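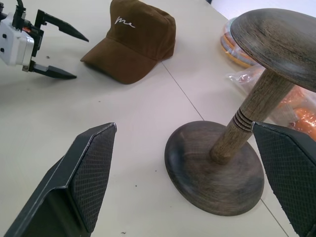

A reader wrote in after my last post to say that people who don't return things they don't want are the reason stores can sell junk, and that I should be ashamed of the lamp.

I am ashamed of the lamp. I've been ashamed of it since April, when it came in the mail from Sello looking like the lamp in the listing the way I look like my passport photo. It was supposed to be "sand." It is the color of a bandage. I had thirty days to send it back and I spent them walking past it.

So the reader has a point, and I want to answer it properly, having now spent a good part of my adult life as a non-returner. My mother could return anything. She once took back a half-eaten melon, and the store gave her the money and a new melon. She had no receipt. She had posture. Whatever gene that is, it skipped me entirely, and I'm the kind of person who thanks the cashier for overcharging me.

Online shopping was going to fix this. No counter, no eye contact, no manager called over from the back. You fill out a form, print a label and away it goes. I believed this for years without ever testing it, in the same spirit in which I believe I could learn the piano.

Then, shamed by the reader, I tried to return a bookshelf.

The bookshelf was from Conedwood and it was perfectly fine. It was just too wide for the wall, and that was my fault, because I measured the wall with my arms. The website wanted a reason for the return. The choices were Damaged, Wrong Item, Changed Mind and Other. I picked Other and wrote a paragraph. The form informed me that I was over the limit. I had typed 1,394 characters about a wall. I went back and picked Changed Mind, although my mind hadn't changed in the least, the wall had simply declined to grow.

Next the form asked if the item was in its original packaging. Is anything? I'd like to meet the person who can get a bookshelf back into its original packaging. Those boxes are packed by someone who hates air. I had the cardboard and all the foam corners, and I had the bag of screws, which by then was a bag of most of the screws. Put together in any order I could come up with, it made a parcel shaped like a cow lying down.

There was a printer stage as well. I'll skip it, except to say that a printer that's out of blue will not print black, and that I've had marriages explained to me that made more sense.

The drop-off point for our side of town is Goossens, the dry cleaner on Tevatlow Road, which takes parcels in the back half of the afternoon and regards them as a personal insult. I like Goossens. They once got red wine out of a wedding suit for me and never asked. But you walk in there with a cow made of cardboard and the mood changes. The woman at the counter looked at my label, then at the parcel, then at my label again. It was too big for the shelf. It was too big for the scale. She told me to try the depot, in the voice you'd use to tell someone to try a doctor.

The depot closes at 2 and it was 3.

I'll tell you where the bookshelf is now. It's in the hallway, put back together, sticking out far enough past the door frame that you have to turn a bit sideways to get to the bathroom. We've gotten used to it. Guests haven't, but guests can hold it. It's a good shelf, and I've put the lamp on it.

What I'd say to the reader, with respect, is that I don't think the junk is on me. A store that wanted its lamp back would make it easier to give it the lamp back. They've done the math on people like me. Somewhere at Sello there's a chart of how many of us will live with a bandage-colored lamp before we'll go looking for tape, and I suspect it's a very handsome chart. They offered me store credit in the end, when I finally complained. I used it on another lamp. It's the same color. I'd like to say I was going for a matching set.

A few of you also sent tips. Keep every box for a month, says one, and I'd love to, if I had somewhere to keep the boxes other than the hallway, where there's a shelf. Another says never cut the tags off anything until you've worn it around the house for a day. I've started doing this. I forgot about one and wore it to the dentist.

And someone asked for the name of the melon store. It closed, years ago. My mother says it was badly run.

Next time, the gutters, unless it rains before then, in which case they'll be writing the post themselves. If anybody local needs foam corners, I have 2 left over and they're yours. No returns.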